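**White table top, matte finish – regret it or love it?**

**sirkevau_kit**
Need a new work table for the craft room and I keep coming back to plain matte white. My budget is 200 and the Birkex one fits the wall. My sister says I'm nuts and it'll look filthy by March. Anyone living with one?

**padfoot242**
Listen to your sister. I had white for a year and every pencil smudge showed. I sold it and got a dark top from Vanags, and now I only wipe it when company's coming.

**glue_and_go**
Disagree with padfoot! Seeing the smudges is the whole point. On my old brown table I'd lose pins and beads all the time (and find them with my elbow). On white you spot them right away.

**padfoot242**
Fair, but I sew and you do beads. Fabric chalk on white is no fun either.

**MarlowBench**
I'm with glue on this one. Mine's a Nikuvance, more than 600 with the legs, which hurt, but I'm at it every evening and my eyes get way less tired than they did with the glossy one. The glossy top threw the ceiling light right back at me – matte just goes a soft pale gray where the light drops off.
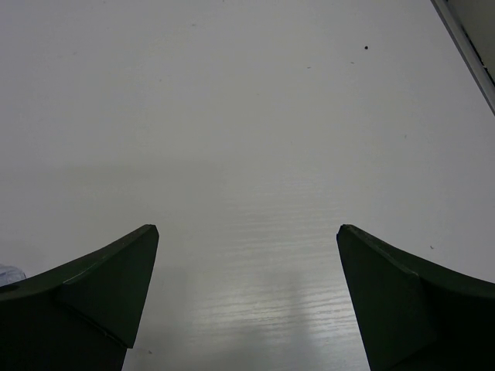

Cleaning is dish soap and a damp rag, nothing fancy. Skip the scrubby sponges, I put a shiny patch on my first one that way and it never came out. And get a cutting mat, even a cheap 30 dollar one.

**sirkevau_kit**
Okay, the shiny patch thing scares me a little. Does the mat slide around?

**MarlowBench**
Mine doesn't, but it's a heavy one. A bit of shelf liner underneath would fix it.

**padfoot242**
Still say go dark. But if you get the white, keep the receipt.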